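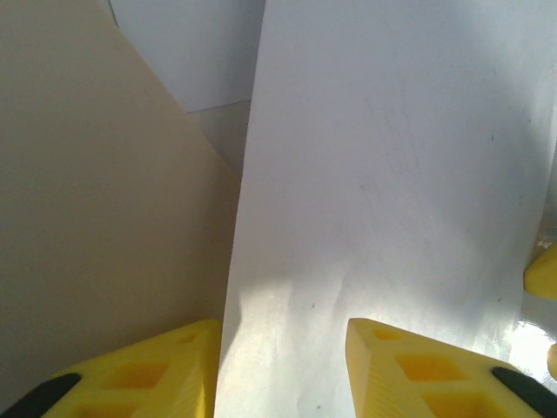
Zutis cell, finger pads and upkeep

May
by Elley shop notes

Quick gallery from the Zutis cell. Two arms' worth of notes squeezed onto one page, sorry for the typing. Mostly the yellow fingers, how we look after them, and what to check before anyone hits run.

Top picture is the view from the wrist cam, fingers open, big white sheet standing up past them and the beige panel on the left. Black rubber pads down the outer sides. Pads get wiped every shift, plain water, lint-free cloth. No solvent!! It eats the glue.

Pad and finger schedule, same as last year:

- Pads: look for lifted corners every 168 hours of run time. Swap at 500 regardless.
- Fingers: check the ribs between the pockets for cracks. Flashlight helps. Dust packs into the pockets, brush it out, dont use the air gun near the camera.
- Finger bolts: re-torque after the first 200 cycles on a new pair, then leave them alone.
- Spares are in the Abera drawer. Always change both fingers, never just one, otherwise the grip center drifts and you'll be re-teaching all afternoon.

Wrist cam next. Lens wipe, then jog slow toward something flat and white and look at the picture on the monitor. Both fingertips should show, left and right, near enough even. If one has crept in, the bracket has slipped. Loosen 2 screws, nudge, tighten, look again. Glare off a shiny sheet is normal, turn down exposure before you go touching the bracket.

Moved over by the Pinden frame for the other one. Tighter in there, wood and hardware on the right side, so drop the speed override way down and keep a hand on the pendant. Watch the cable loop at joint five when the wrist rolls over, it likes to snag. Zip tie it with some slack, snip the tail flush.

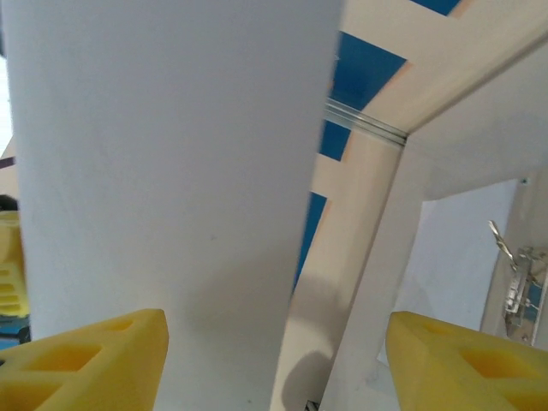
Fingers open by the white panel, drill bit and metal hardware at right.

Re-zero after any finger change. Write it in the log pls.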